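Robotics > Public events > Demonstrations > Vevasano Open Day

Vevasano Open Day
Last edited in July by T. Contributor, Robotics desk

The Vevasano Open Day is a yearly public demonstration of household robot software, held at the Goodall building and run by the Vevasano lab. One day only, always a Monday. Doors at 9 a.m., last entry at 4 p.m. Free, but tickets needed. Best known for its kitchen program, in which a two-handed robot works through small chores in a simulated kitchen while visitors watch on a large screen and ask questions.

Not to be confused with the Vevasano workshop week, a closed event for partner labs.

Background

Started as a hallway event. A few desks, one monitor, students from the floor below. The lab had been building kitchen chores in simulation for its own testing, and visitors kept asking to see them run. First ticketed edition had 200 places, all gone before lunch on the day they were offered. Later moved to the ground floor hall at Goodall, which seats more people and has a proper projector. Attendance at the latest edition was 1219, the highest so far, counted at the door.

The event was called Kitchen Day for its first two editions. Name changed when other rooms were added to the program, though the kitchen is still what most people come for. Older posters with the first name still hang in the stairwell.

Funding comes from the lab itself and from Zitura, a firm that sells training software to care homes and hotels. Zitura has a table near the entrance but no say in the program.

Program

Short talk first, 40 minutes with questions. Covers what the robot is told, what it has to work out from its cameras, and what counts as done. Then the live runs, in blocks through the day, with a break at noon. Each block opens with the same kitchen and changes the chore.

Chores are small on purpose. Take a bottle off a shelf. Put a plate in the sink. Close a cabinet door. The talk spends a good while on why a bottle is harder than it sounds: narrow neck, small foot, tips over if the fingers come in too low. Shelf boards make it worse, as the hand has to come in from the front with a board overhead and not much room to turn the wrist. Visitors are shown the kitchen before the robot moves so that they know where things are.
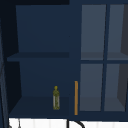
Staff take suggestions from the floor between blocks. Most are simple requests to move an object or try the other hand first. Some can't be done on the day, mainly because the chore would need a new scoring rule, and these go on a list kept by the lab. Several chores now in the program came off that list, including the one with closing doors.

Children's sessions run in the side room. Same kitchen, slower pace, and the presenter stops more often to let people guess the next move.

Software

The kitchen runs in Flirkero, the lab's own simulator. Flirkero handles contact, friction and lighting, and draws a separate view for every camera asked for. The views are low resolution by choice. Thin lines can come out jagged, small objects lose their detail, and the robot has to cope with that. A sharper view is possible but slows everything down, and the lab says it wants the audience to see the same thing the software gets.

Layouts are put together from parts. Cabinets, counters, sinks and floors can be swapped, and so can the colors. Objects are then placed within set limits, so a plate may sit further back in one run than another. A full batch is 900 runs per chore. Batches are done in the weeks before the open day, and a printed sheet of the results is handed out at the door. The sheet lists the failures as well, sorted by kind: dropped, missed, wrong object, ran out of time.

Ran out of time is usually the longest column.

Sink runs

The sink block is the busiest of the day and normally placed right after the noon break. Sinks cause trouble for two reasons. First, the walls of the basin. A hand reaching down has to keep its knuckles clear of the near edge, and a plate lying low can be partly hidden from the camera by that same edge. Second, the faucet. It stands in the way of one hand, and from some angles it hides the fingers too, so the software has to go on where the hand was told to be and not only on what it sees.

Presenters also point out the clutter. Other dishes are left on the counter in some layouts and have to stay where they are. Knocking one over counts against the run even if the plate ends up in the right spot. Visitors tend to find this rule harsh, and it has been argued over at more then one edition.

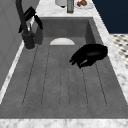
Two hands can be used together or in turn. Early versions of the software moved both at once whenever possible and they bumped into each other a lot. The present version plans one hand, holds the other back, then swaps. Slower, fewer collisions. A mode with both hands moving freely is kept for the last block, mostly since regular visitors ask for it.

The five-minute question period after the sink block often runs over. Common questions, going by the lab's notes: does the simulator know about water (no), could the robot break the plate (plates in Flirkero don't break), and how long until something like it works in a real home. Staff are told not to give a year for the last one.

Reception

Local coverage has been friendly. The event gets praise for showing failed runs on the big screen without cutting away, and for the printed sheet. Complaints are mostly practical. The hall is warm in July, the line for the side room is long, and the back rows can't read the small text on the projector. Larger text was added at the latest edition, in the block titles only.

Some visitors expect a robot in the room and are let down to find a screen. The ticket page now says in its first line that the kitchen program is simulated. A few school groups have asked for a take-home version of Flirkero, but the lab has not released one. It does lend out a recorded set of runs for classroom use, on request, with a short teacher's guide.

Related events

The workshop week uses the same kitchens but is not open to the public. Zitura holds its own spring showroom, with its own staff and software, at a different address. A winter edition of the open day was planned once and dropped when the hall at Goodall was closed for floor repairs. It has not been rescheduled.

Visiting

Goodall is a short walk from the bus station, side entrance on the open day as the front doors stay locked. Step-free access by the same door. Tickets are released in two lots, the second a week before the event. Bags are fine, food isnt allowed in the hall. Seats in the first row are kept for visitors with low vision until each block starts, then given to anyone waiting. Slides from the talk are posted afterwards on the lab's page, usualy within the week.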